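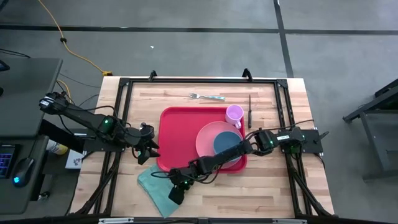 Tablero de listones claros y bandeja roja de plástico.

Aceitado de un tablero de madera en contacto con alimentos

Lije con grano 120 y después con 180, siempre a favor de la veta. Retire el polvo con un paño apenas húmedo y deje secar 3 horas. 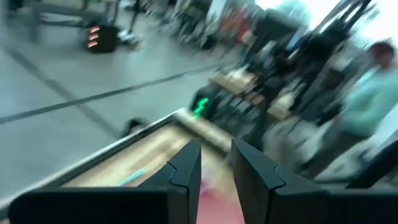
Aplique aceite mineral en capa fina, incluidos los cantos – las testas absorben más y piden 2 pasadas. A los 70 minutos, retire el sobrante.
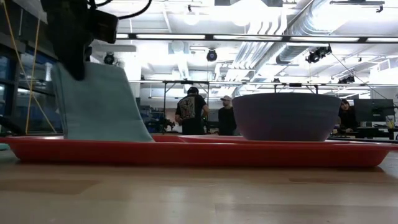 Los paños con aceite secante (linaza, tung) se extienden al aire libre, nunca arrugados: pueden inflamarse solos.
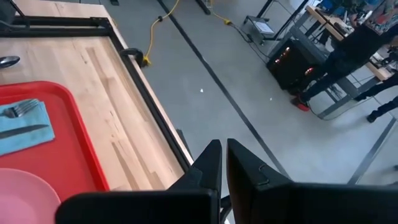

Repita en julio si la superficie se ve mate. No use lavavajillas ni lejía.

Patricio Prieto, taller Brotach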